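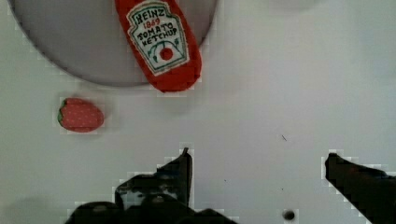
Gøran Kristiansen asked at the last review whether the toy library in Haugen was lending to the families the grant was written for, or mostly to people who would have bought the toys anyway. He wanted that answered before anything else in this report.

On the figures we have, the answer is partly. We had 258 registered households at the end of the period. Of these, 40 joined through the health clinic or the family center, the two referral routes named in the application. The rest walked in or heard from a neighbor. We do not ask about income, so we can't say more than that about who they are.

Loans and returns
Total loans for the period came to 1132. Pretend food and kitchen sets went out most often, followed by wooden trains. Board games for older children did poorly, and we have stopped buying them. Late returns are still a problem in school vacation weeks. We tried text reminders and will keep them.

Money
Spending on new stock was 3471, all within the approved budget line. Shelving from Plalix arrived late and two units had to go back — the replacements are up and the invoice has been corrected. Cleaning supplies cost more than planned. We moved the difference from printing, as agreed by phone.

Changes to the plan
The Dudo branch has not opened. The room we were promised needs new wiring and the landlord has given no firm date. Until then we are running a Saturday table at the Dudo library, with a small stock carried over in crates. Soft toys are washed between loans, and this limits how many we can offer there.

Next period
We plan to visit the clinic's parent group every other week and leave sign-up cards at the front desk. The catalog will move to Villix in February. Staff training on it is booked, but the old card file will stay in use until every item has a new number.

Report date: 31 October 2021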